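Sornow Desktop Teardown Notes

Last updated: December 27, 2023

This README covers the teardown part of the Sornow collection: desktop towers opened on a bench and stripped down to their main parts. It lists which parts are labeled, how they are named, and what is left out.

## Contents

- `parts/` - one folder per part type
- `towers/` - one text file per tower, with the order of removal
- `labels.csv` - 3,000 rows, one per labeled part
- `CHANGES.txt`

There are 767 towers in this release. The Gritska batch was added in July and uses the same column names as the older Ornus batch.

## Part names

Names are lowercase with underscores: `power_supply`, `motherboard`, `cpu_socket`, `memory_module`, `drive_cage`, `hard_drive`. A drive still in its caddy is `hard_drive`, with the `caddy` column set to 1. Once the drive is out of the caddy, the two get separate rows.
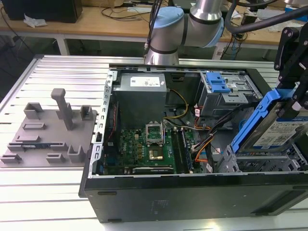 Hard drive in its blue caddy, coming out of the lower bay. Tower on its side, CPU socket empty.

Cables are not labeled one by one. A bundle from the power supply is entered once as `cable_bundle`, whatever the number of connectors. Loose screws are skipped.

## Known problems

- 6 towers from the Dufour batch have no removal order.
- Version 2 of `labels.csv` renamed `hdd` to `hard_drive`. Older scripts need the new name.
- Serial numbers on drive labels are not transcribed.

Corrections can be sent through the issue tracker - please include the tower number.

Contact | License | © 2023 Sornow | Back to top

This site uses cookies to remember your display settings. Accept | Decline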